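Yuen Publishes Service Schedule for Two-Arm Flower Wrapping Cell at Irdale

IRDALE, 18 March 2020 - Yuen has released the setup and maintenance schedule for the two-arm wrapping cell at its Irdale workshop. The schedule replaces the commissioning notes used through February and applies to the arms, grippers, cabling and work surface. It is available on request to integrators building cells of the same layout.

The cell consists of two arms mounted at the front corners of a white tabletop, with pale panels on the enclosed sides. It handles artificial stems, sheet wrapping paper and ribbon. Flowers are presented in a vase at the rear left of the table, within reach of the left arm. Paper is laid over the middle of the table before the cycle starts.

Most stoppages recorded during commissioning were traced to cable routing. On each arm, a purple cable runs from the gripper end along the white forearm link and past the elbow to the front of the cell. Two cable ties hold it to the link, one near the wrist and one near the elbow. The slack above the gripper must be left as an open arch. A cable pulled tight at this point loads the connector whenever the wrist turns, and the arm then stops on a position fault.

"The first version had the ties too close to the wrist joint," said Tuấn Âu, who is responsible for the cell at Yuen. "We moved them back along the link and set the arch with the wrist at the end of its travel. Set it at the home position and it will be too short."

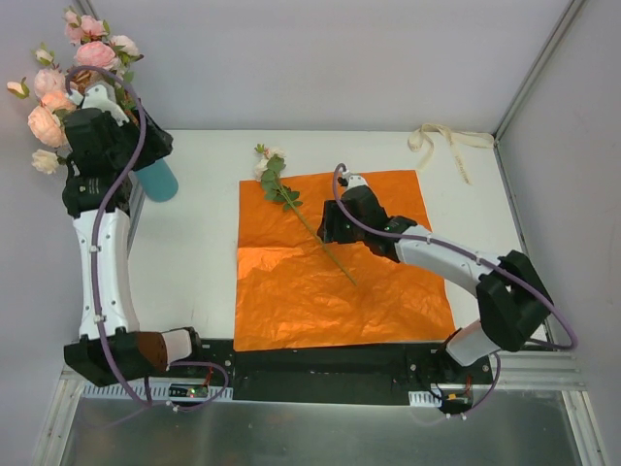

Gripper alignment is checked after every 90 hours of operation. The technician places a single stem diagonally on a flat sheet of paper, brings the right gripper down over it at low speed and confirms that the fingers close on the stem without touching the sheet. If the paper moves, finger height is corrected in the tool offset. Shimming the bracket is not permitted. The left gripper is checked against a stem standing in the vase, using the same offset procedure.

Finger surfaces are wiped at the start of each shift. Fingers are replaced as a pair after 3000 cycles, or sooner if a stem slips during the alignment check. Replacement takes 20 minutes per arm, including the offset check.

The electronic modules at the front of the table are inspected weekly. Power is isolated at the main switch for 5 minutes before any wire is disconnected. The technician checks the terminals, clears paper dust from the slotted strips and confirms that the cable bends near the bases are free of kinks. Indicator states are written in the cell log before shutdown and again after restart.

Replacement fingers and cable sets are supplied by Grodent under the existing service agreement. Briden will carry out the annual check of the arm joints. Neither arrangement changes the warranty terms for cells already delivered.

Requests for the schedule should be sent to the Yuen service desk in Irdale, stating the cell serial number and the date of the last alignment check.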